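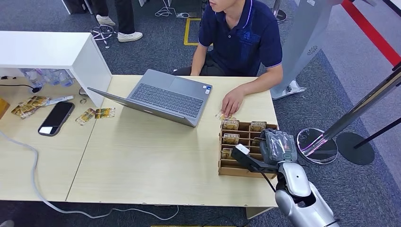
Minutes recorded by Imani Mercado, Secretary, Kestholm Allotment and Garden Society

Minutes of the November General Meeting

The meeting was called to order at 7:00 p.m. by the Chair, Tuncay Kahraman. A quorum was confirmed with 26 members present. Minutes of the previous meeting were approved as read.

1. Water supply. The Chair reported that the line to the Warnar plots will be shut off for the winter. Members are to drain their hoses and barrels before then. Repair of the leaking valve at plot 31 was approved at a cost not to exceed $300.

2. Plot rents. It was moved and seconded that rents remain unchanged for the coming year. Motion carried, 2 opposed.

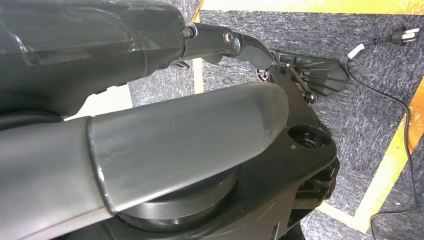

Robot arm and grey carpet, November

3. Seed exchange. Ms. Mercado asked that packets be labeled with the variety and year of harvest. Beans and squash are most needed – tomato seed is well supplied.

4. Tuhumury Lane fence. Members discussed replacing the fence along the lane. Opinions differed on wire or timber, and the item was tabled until quotes are received.

5. Other business. A request to keep bees on the Clirnero plots was referred to the Chair for a reply in writing.

The meeting adjourned at 8:40 p.m.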